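Horacio Daza wrote most of Keden in a spare bedroom, on a 286 with a monitor that took a minute to warm up. The game was a text adventure for DOS, sold by mail from Stockdale on two floppy disks. He put it up as a free download in March, with the manual scanned and the copy protection taken out.

"I sold 600 copies," Daza said. "The ads cost me more than I made. I paid for them by fixing printers."

Players start in the port of Zulamdale with a lantern and a debt to pay. The map has 150 rooms, and the parser knows a few more verbs than most games of its kind did.
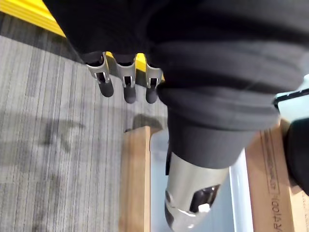
Daza said the parser took up the first winter. "I wanted people to be able to type 'put the coin under the mat' and have it work. Getting 'under' right took weeks. Then hardly anyone used it, except in the one puzzle where you have to."

That puzzle, in the customs house, is the one he still gets mail about. He has left it alone in the new release. The bugs he did fix include a crash when saving on the ferry and a locked door that could be opened by eating the key.

The source code was harder to find than the game. His own backups had gone bad, and he worked from a printout of 57 pages and a disk a former customer mailed to him. Typing it back in took over 9 weeks of evenings.

"I didn't like my own code much," he said. "There are variables in there named after lunch."

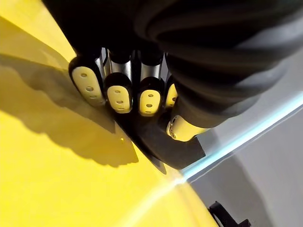
Running it today

The download comes set up for DOSBox. Daza suggests leaving the speed setting where it is, as the tide in the harbor runs on the machine's clock and rises too fast on anything newer.

He has notes for a second game, Steltgate, and half of its map. "I'd have to write it in the same language," he said. "I don't know that I want to."

Filed under: Interviews, Text Adventures, DOS

Related posts
Keden: hints for the customs house
Setting up DOSBox for older games
How to read a bad floppy disk
Drawing maps on graph paper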